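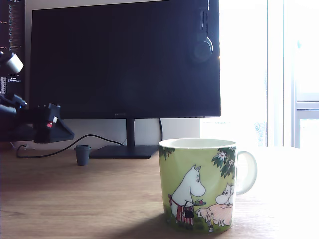

卓上アームの予算は、机と床から積み上げるべきである

2023年12月8日(金)
Flornano 技術部

来期の設備予算の締切は1月である。当社では例年この時期に、卓上ロボットアームの導入申請がまとまって上がってくる。申請書の様式はどれもほぼ同じで、本体の見積が一行目にあり、グリッパーの見積が二行目、残りは「その他周辺機器一式」として丸められている。筆者はこの様式に反対の立場をとる。一式にまとめられた部分が、稼働開始の時期と翌年度の追加申請の額を決めているというのが理由である。

前提を書いておく。対象は小型のアームを机に載せ、カップや小容器のような日用品をつかんで移す作業を扱う部署である。安全柵を伴う産業用セルの話は含まない。当社が今年度に導入したのはTrekisのアーム2台で、グリッパーはDolan製、調達はLostelを通した。当初申請額は合計2741千円だった。以下の意見はこの導入の経過に基づく。

本体価格の比率について

申請の査定では、本体の値引き交渉に最も時間が使われる。金額が大きく、比較表が作りやすいからだろう。しかし同クラスの卓上アームであれば、可搬質量と到達距離を揃えた時点で価格差はそれほど開かない。今回の選定でも、最終候補に残った機種の差額は、あとから発生した電源工事と作業台の追加費用で埋まる程度だった。

本体は買った時点で仕様が確定する。周辺の側は、使い始めてから仕様が決まるものが多い。査定の時間配分はこの性質に合わせるべきで、金額の順に上から見ていく現在のやり方では、不確実な項目ほど検討が薄くなる。

作業台は事務机の流用でよいか

流用でよい場合はある。ただし、流用を前提にして作業台の費用をゼロと書くのは誤りである。天板の剛性、奥行き、固定方法の三点は、購入前に確認しておく必要がある。クランプ固定の場合、天板の縁の形状によっては当て板が要る。当て板の加工費は小さいが、発注から納品までの期間は金額と関係なくかかる。今回は当て板の手配が遅れ、本体が箱に入ったまま待つことになった。

奥行きも見落としやすい。カタログの到達距離は最大値であり、姿勢に余裕を持って把持できる領域はそれより狭い。天板上にモニターや計測用の機材が並べば、使える面積はさらに減る。机の図面に把持領域と機材の設置領域を重ねて描き、申請書に添付することを推奨する。一枚描けば足りる。

照明と窓

画像を使って物体の位置を推定する構成では、照明は設備の一部である。窓に近い席は時刻によって明るさが大きく変わり、白い陶器や樹脂の蓋のような反射の強い対象では、輪郭が飛ぶことがある。カメラの露出設定で吸収できる範囲には限度がある。

対策としては遮光、補助照明、露出の固定の三つが候補になるが、当社では遮光を先に検討することにした。安価で、効果の確認も早い。一方で、実環境に近い条件でデータを集めたい部署にとっては、外光の変動も条件の一部である。この場合は遮光に費用をかけず、照度の記録手段に予算を回すのが妥当だろう。いずれにせよ、照明を「その他一式」に入れてしまうと、この判断そのものが申請の段階で行われない。

把持対象という消耗品

申請書にまず現れないのが把持対象の費用である。マグカップや蓋付き容器は安価で、手元にあるもので始められる。そのこと自体に問題はない。問題は、同じものを後から買い足せる保証がないことにある。 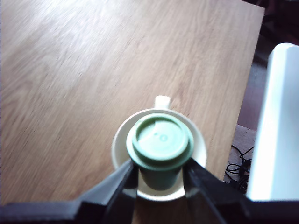 径の異なる容器を重ねる動作や、入れ子の内側の容器だけを抜き出す動作では、隙間の寸法が成否に直接効く。途中で容器を別の製品に替えれば、それ以前の試行との比較は成り立ちにくくなる。陶器は欠け、樹脂は傷で摩擦が変わる。したがって、主要な把持対象は最初に予備を含めて購入し、外径、内径、高さ、質量を台帳に記入しておくべきである。金額としては査定の対象にもならない程度だが、費目がないと誰も買わない。

グリッパーの指先も同じ扱いになる。Dolanの指は交換部品として注文できるが、標準の指ですべての対象を扱えるとは考えないほうがよい。取っ手のある器では、指の進入方向が取っ手の向きに制約される。入れ子の容器では、指の厚みが隙間に収まるかどうかが先に問題になる。標準の指で把持できない対象が出たときに備え、試作指の材料費と造形の外注費を別項目で持たせることを提案する。

ケーブルと通路

配線の費用は軽く見積もられる傾向がある。アームの電源、通信、カメラ、非常停止、操作用の計算機と数えていくと、机一台に集まる線は多い。机上を這わせた線はアームの可動範囲に入り、床に落とした余長は椅子や足に引っかかる。

当社の導入では、ケーブルトレーと床面の配線カバーを後から追加した。部材費は小さかったが、一度すべての線を外して引き直す作業が発生し、その間は試行が止まった。最初の設置と同時に施工していれば不要だった作業である。余長を短くするために適正長のケーブルを買い直した分も、結果としては二重の支出になった。申請の時点で線の一覧表を作り、それぞれの経路と長さを書けば、この支出は避けられる。

人の時間を金額で書くこと

最も強く主張したいのはこの点である。今回の導入で、開梱から定常運用に入るまでに社内で記録された作業時間は合計700時間だった。内訳で大きいのは校正、作業手順書の作成、操作者の習熟で、機械的な設置の比率は低い。この時間は設備予算のどこにも現れない。人件費は別会計であり、様式上も書く欄がないためである。

会計の区分に従う以上、設備費に人件費を混ぜることはできない。しかし参考値として併記することはできる。併記がなければ、査定する側は本体価格だけで機種を比べることになり、校正が煩雑な安い機種と、校正の短い高い機種との差は見えなくなる。筆者の見るところ、卓上アームの選定で最終的に効くのはこの差である。

反対意見として、作業時間の見積は精度が低く、申請額を膨らませる口実になるという指摘がある。精度が低いのは事実である。ただ、精度の低い数字であっても欄があれば翌年度に実績と照合できる。欄がなければ照合の対象がなく、見積の精度は何年たっても改善しない。口実に使われる懸念については、査定時に前年の実績値を並べれば抑えられると考える。

一括購入か段階購入か

2台を同時に購入した判断についても書いておく。Lostelの見積では同時購入に値引きがあり、申請の手間も一度で済んだ。しかし、1台目で判明した不足はそのまま2台目にも当てはまり、追加費用も2台分になった。もし1台目を先に運用していれば、2台目の作業台、配線、指先は修正済みの仕様で発注できたはずである。

一方で、段階購入では機体の改版に当たる危険がある。制御ソフトウェアの版が揃わないと、片方で作った手順をもう片方で再生できない可能性が残る。この危険を重く見る部署は一括購入を選べばよい。その場合でも、周辺部分は1台分だけ先に発注し、残りの費用を留保する方法がとれる。予算の執行時期を分けることを経理が認めるかどうかは、申請前に確認しておく必要がある。

様式の改訂案

以上を踏まえ、来期の申請では「その他周辺機器一式」の行を廃止し、次の11項目に分けることを提案する。

作業台および固定具
電源設備
照明および遮光
カメラおよび支持具
操作用計算機
配線材および配線保護
非常停止および安全用品
指先の交換部品と試作
把持対象および予備
保守契約
立ち上げ作業時間(参考値)

該当しない項目にはゼロと書き、理由を一行添える。記入の負担は増えるが、申請者が図面と線の一覧表を作っていれば大半は転記で済む。金額の確度が低い項目については、上限と下限の二つを書けるよう欄を分けておきたい。査定では上限の合計が枠に収まるかを見て、執行は下限から始める。

保守契約は、初年度に結ぶべきかどうかで社内の意見が割れている。筆者は初年度は結ばず、予備部品を厚めに持つほうを支持する。卓上での把持作業では、減速機より先に指先とケーブルが傷むと見込んでいるためである。この見込みは今年度の稼働記録だけでは裏づけが足りず、来期の記録を見て判断を改める余地がある。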